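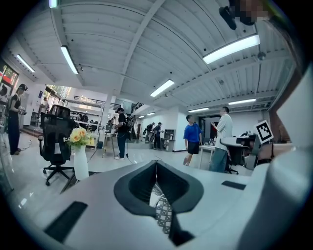
Cilitz suspende sessões de recolha após falha no fecho das pinças

18 de novembro de 2018

A Cilitz interrompeu em janeiro a recolha de dados com pinças manuais, depois de uma série de gravações ter saído com valores de abertura errados. O responsável técnico pela linha, que pediu para não ser identificado, aceitou explicar o que falhou.

O defeito estava na fixação dos marcadores. "O marcador serve de referência para calcular a abertura dos dedos. Se roda dois graus, o erro passa para a trajetória e ninguém dá por isso a olhar para o vídeo", diz. Das 500 gravações do lote, 163 apresentavam desvio. A anomalia foi detetada pela Bellis, que treinava o controlador do braço e verificou que este fechava antes de tocar na peça.

A primeira hipótese foi a calibração da lente. "Perdemos 14 dias com isso. Recalibrámos tudo e o desvio manteve-se." Só a desmontagem de uma unidade revelou o adesivo descolado num dos cantos, do lado interior do dedo. O adesivo, fornecido pela Lau, estava especificado para superfícies rígidas; o dedo flete a cada fecho.

Questionado sobre o risco para as pessoas, o técnico distingue as duas fases. Na recolha, a pinça é acionada à mão e a força é a do operador. No braço, o caso muda: "Um fecho antecipado a meio curso projeta a peça. Aconteceu uma vez, em célula vedada, sem feridos. Foi registado como incidente de segurança."

O procedimento atual prevê a verificação da abertura com um calibre no início e no fim de cada sessão. Foram retiradas de serviço nove unidades. As restantes receberam marcadores com encaixe mecânico, produzidos pela Burnent.

Quanto às gravações afetadas, a equipa tentou corrigi-las por software e desistiu. "O desvio não era constante dentro da mesma sessão. Sem referência fiável, não há correção que se possa validar." Os ficheiros continuam arquivados, com indicação de exclusão do treino.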